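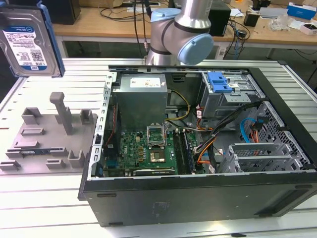

The Vorkeck fixture kit is a base plate, a post and a bag of screw-in brackets, sold for people who want a small robot arm to pick up parts from a known position. I bought it in February for a build in my spare room: an arm that takes a desktop PC apart and puts it back together, one component at a time. I have used the kit for 156 runs.

The plate is flat gray board with 3D-printed holders. Flatness is good. A steel rule across both diagonals shows no light underneath, and the screw holes are on grid. The printed parts are less consistent. Layer lines are visible on the inside faces of the slots, and two of my brackets needed a pass with a file before a memory module would drop in without sticking. Vorkeck publishes the models, so I reprinted both with 0.2 mm more clearance and have had no trouble with them.

Repeatability is the reason to buy a plate like this. With the plate screwed to a slatted table, and the arm homed at the start of each session, a module placed in a holder was picked up again on the first attempt in all but 13 runs. Nine of those were my own doing, after I had moved the table and not redone the calibration. The other four were slot friction, before the filing.

Hard drives are where the kit falls short. A 3.5 inch drive is heavy compared with everything else in the case, and the supplied brackets are too short to hold one upright. I tried a WD Blue 1.0TB in its blue carrier and the bracket leaned visibly. Laying the drive flat works, but then the gripper has to come in from a different angle than it needs for the drive cage, so the arm regrips halfway. That adds 30 seconds per cycle. Falldale sells a taller bracket with the same hole spacing - I have not tested it.

The plate does nothing for the PC itself. A tower on its side will creep when the arm pushes on a drive latch, and you need your own stops. Cables are also your problem. SATA leads drift into the approach path, and no fixture on the plate will fix that. Tie them back or plan around them.

Documentation is 2 pages, one of which is a parts list. The hole pitch is given in millimeters on the drawing and in inches in the text, and the two disagree. Trust the drawing.

For memory, processors and small cards I would buy it again. For drives, budget for longer brackets or print your own.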